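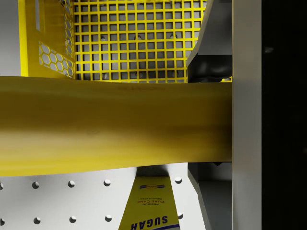
The Banana Shift

A short story

I used to do nights for Walari, minding a robot that didn't exist. It had an arm, a gripper and a table full of shopping, all of it inside a computer in Imthorpe, and my job was to watch it put groceries in a yellow basket until it did something stupid. Then I wrote down what the stupid thing was. This is about the worst one, and the bit that came afterwards, when it wasn't only on a screen.

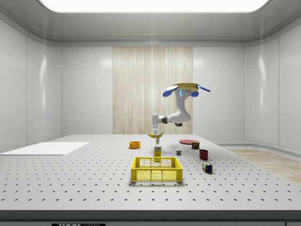
By T. Horobets

It started with the banana, at ten past two in the morning, when I'd just opened my crisps.

The job on the list was a simple one. Pick up banana, put banana in basket, go back to the start. The arm had picked it up beautifully, right round the middle, lifted it a little way off the table and stopped. It hung there above the juice carton like someone who's walked into the kitchen and forgotten why. Fair enough, I thought, I do that. I gave it a minute. I ate most of the crisps.

Then the log said: item placed, basket confirmed.

Well, the basket was empty. I could see it was empty! It was right at the front of the table. But Flandel (that was the software that told the arm what to do and then marked its own homework) was perfectly happy. It gave itself a tick and asked for the next item, which was the sugar, with the banana still in its fingers.

I hit stop before it could go after the sugar and flipped over to the gripper view, the one where you're so close in that half of everything is a great blurry yellow finger and the groceries are upside down. I never liked that view. It made me feel I was the one doing the grabbing. Anyway, it told me nothing, so I wrote the thing up as "thinks it has let go, has not let go" and ran it again. Fine that time. Fine the time after. I ran it 30 times before it got light and it went wrong in four of them, and I couldn't see any pattern to it at all.

The day lot weren't very bothered. Somebody wrote "sim glitch?" under my note, and I remember that question mark because I looked at it so often later on. I could have pushed. I was new, I was on nights, and the person with the question mark had been there 14 years, so I went home and slept with a pillow over my head.

That was October. By the time the heating was on they'd put the same version of Flandel on the real arm downstairs, the one behind the yellow gate, and they asked for someone to stay late and pass it things. I put my hand up because I was sick of the screen.

You had a green lamp. When the lamp was on, the gripper had let go and the arm was parked, and you could open the gate and reach in. Those were the rules and I'd signed them. It was a tin of peaches that evening, item number 16, and the arm took it over to the tray, lowered it, and paused. Green lamp. I opened the gate and took hold of the tin.

It hadn't let go.

I don't mean it dragged me about - it's not that sort of story. What happened was that I pulled, the tin didn't come, and for a second or so we were both holding the same peaches. Then it decided to go back to the start, because as far as it knew its hand was empty, and it took my hand along with the tin and put the pair of them against the side of the tray. Not even fast. There's a red button by the gate and I found it with my elbow.

Two fingers, the small ones. They strapped them together at the hospital and the nurse asked what I'd done, and when I said "peaches" she wrote it down without looking up.

They did find it, in the end. If the message to open the gripper went missing, Flandel counted having sent it as having opened it. Nothing ever checked the fingers themselves. The lamp was wired to the same tick as the log, so it went green on the machine's say-so, and the gate believed the lamp. They put a proper switch on it and a lock that stays shut until the arm has no power, and they were very nice to me, and there was cake.

I asked to go back on nights. My first shift, I pulled up the old banana run, the one I'd stopped, and set it going from where I'd left it. It went straight for the sugar, banana and all, and knocked the box flat. I let it carry on for a while. Then I found my old note, and went in under the question mark, and started typing with eight fingers.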